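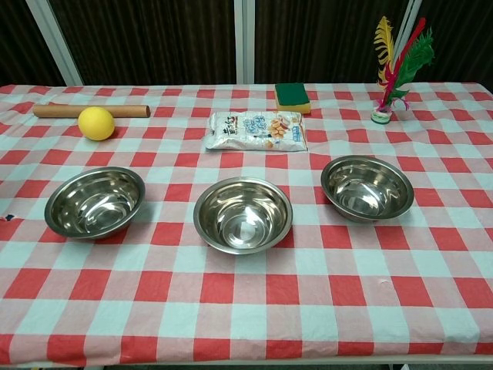 Figure 3. Table laid with a red-and-white checked cloth and three empty stainless steel bowls of similar size.

Carla Sleiman, Khairul Hartono and Svitlana Semeniuk
January

3. Setting and materials

3.1 The kitchen table as a place of work

The households that took part in the Busarport study prepared most of their meals at a table and used the worktop mainly for storage. Of the 487 diary entries returned, the greater number placed washing, peeling, mixing and serving on the same surface, often within the same hour. Earlier work on domestic kitchens has tended to treat the table as a place for eating. Our entries suggest that it should be studied as a place of preparation in its own right, with its own rules about what may stand on it and for how long.

Table coverings were mentioned more often than we had expected. Respondents distinguished between a cloth for guests and a cloth for work, and the second kind was valued chiefly for being easy to wipe. Checked patterns were common in both groups. One respondent wrote that she used the squares to keep things in line when setting out food for a large family - a habit we later found in two further diaries.

3.2 Bowls

Metal mixing bowls were chosen as the main object of the study for two reasons. They were present in every household visited, and they were seldom given a single fixed use. The same bowl might hold rice in the morning, peelings at midday and salad in the evening. Respondents spoke of bowls by size or by position in the cupboard, and only rarely by purpose.

The arrangement used in the sorting sessions follows the one most often drawn by respondents when asked to sketch their table before cooking. The bowls stand in a loose row across the middle of the cloth, with smaller items kept towards the back (Figure 3). Eun-seong Ahn, who led the pilot sessions, had at first placed the bowls in a tight group near one corner. Participants moved them apart before beginning, and the row was adopted for all later sessions.

Bowls were empty at the start of each session. Participants were told that they could move any item on the table, including the bowls themselves, and that no order of work was preferred. Changes in position were noted on a paper plan of the table by Kyung-tae Myung and checked by a second member of the team. Where the two records differed, the session was discussed until a single plan could be agreed - in practice a short task, as most differences concerned the smaller items.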